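Notes from the back fence
9/9/20

I gave in this year and planted elderberries, and I have been boring everyone I know about them ever since, so now it's your turn.

It started in May, when Brenda Haworth over at Ginasholm let me dig a few rooted suckers off the big thicket behind her barn. She has had that patch for longer than I've had a driver's license and does pretty much nothing to it except mow around the edges so it doesn't eat the driveway. I came home with a bucket of sticks that looked dead and felt a little foolish. Two weeks later every one of them had leaves!

If you've never grown them, elderberries are about as easy as fruit gets in our part of the country, as long as you have some moisture. Ours are the American kind, Sambucus canadensis, the one you see leaning out of ditches with those big flat white flower heads in early summer. They like sun but put up with some shade, and they like decent soil but will put up with my clay. What they don't like is drying out in the first year. The roots sit close to the surface, so I laid down a thick ring of wood chips around each plant (kept back a few inches from the stems) and gave them a good long soak every few days all through July.

I put mine along the back fence, seven feet apart, which looked ridiculous in May and looks perfectly sensible now. They do spread. Brenda warned me about the suckers and I nodded and didn't really listen, and last weekend I pulled one up in the middle of the path to the compost. You can mow them off if you catch them young, or pot them up and push them on your friends, as she does.

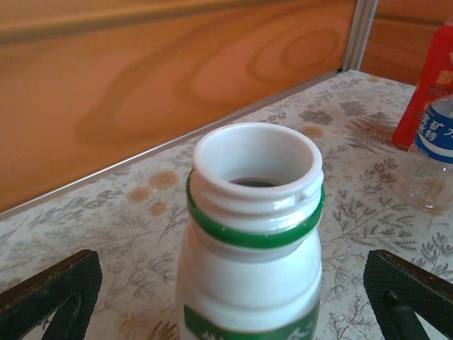
Plant two different varieties if you have the room. A single bush will often set some fruit by itself, but you get much heavier clusters when there's another kind close by to swap pollen with. I have Brenda's mystery plants at one end and two named ones from the nursery at Vurero at the other, and the nursery ones were already in bloom by the end of June. I was told to snip the flowers off the first year so the plants would put their strength into roots. I snipped most of them. I left three, okay, four, on the biggest bush because I wanted to see what would happen, and what happened is that the catbirds had a lovely August.

Which brings me to birds. If you want berries for yourself you will need netting, and you'll want it on before the clusters start to turn, while they're still green and nobody in the trees is interested. Darren Ashworth bags each cluster separately with little mesh sacks and ties them on with yarn. I don't have that kind of patience, but he picks a lot more fruit than Brenda does, so draw your own conclusions.

Pick when the whole cluster has gone dark purple, almost black, and starts to hang its head. Cut the entire thing off with scissors. To get the berries off the stems, put the clusters in a paper bag in the freezer overnight and then rub them gently over a bowl the next day. They drop off like beads, and it saves you a whole afternoon of purple fingers.

Now for the serious bit. Please don't eat them raw, and don't let the kids graze on them. The raw berries can make you good and sick, and the stems, leaves, roots and unripe fruit are worse, so pick out every green berry and as much stem as you can before you cook. Cooked and strained they make a wonderful dark jelly, and a pie if you mix them half and half with apples. On their own I find them a bit flat, so I always add lemon.

Pruning I haven't had to do yet, but the plan is simple enough. Leave them alone for the first couple of winters, then every year in late winter take out the dead canes and anything older than three years, right at the ground. The best fruit comes on the younger wood. Brenda cuts a whole section of hers to the ground when she's in a mood and it comes back just fine, only with the crop a bit later that summer.

I'll be taking hardwood cuttings once the leaves are down and sticking them in a trench beside the garlic. If you'd like a few, drop me a line before the ground freezes and bring your own bucket. Next time, what I did wrong with the gooseberries (quite a lot).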